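Come and join us at Narnach, our small, friendly team in Bremcombe, as a planning and control engineer. You'll help our simulated robot get its fingers nicely placed before they close on anything. 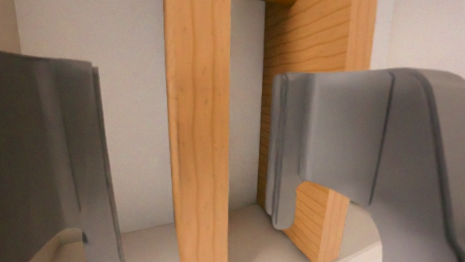 Fingers open either side of a plank, in simulation

You'd also look after our two-arm planner, Emomine, and all the little tools we've grown fond of around it.

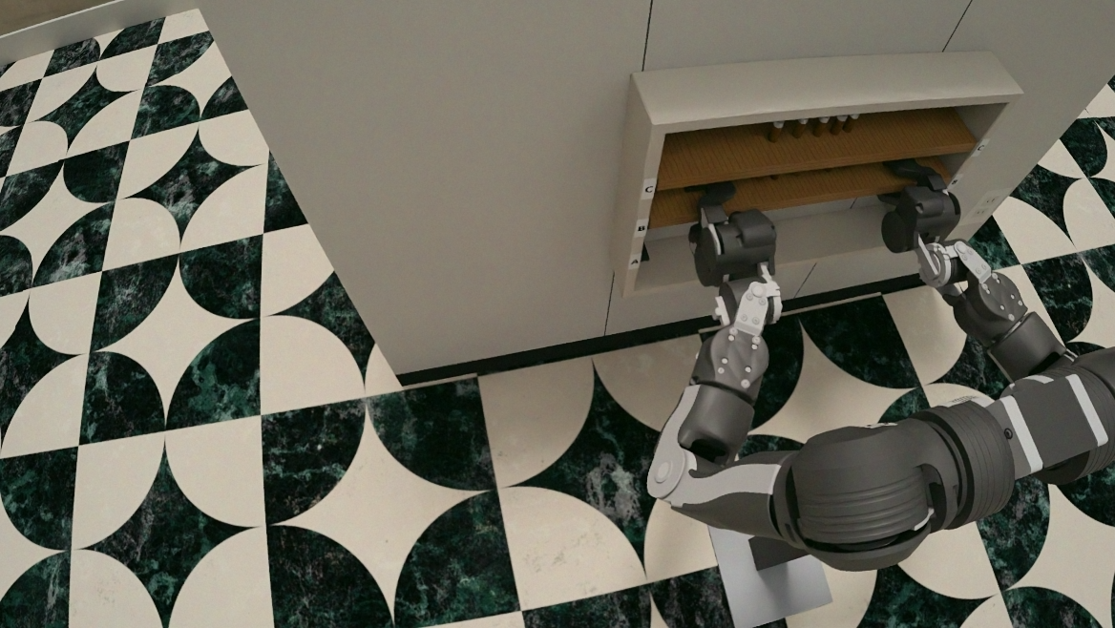

Both grippers at the shelf unit

We're hoping for a November start. Do write to us, even if you're unsure!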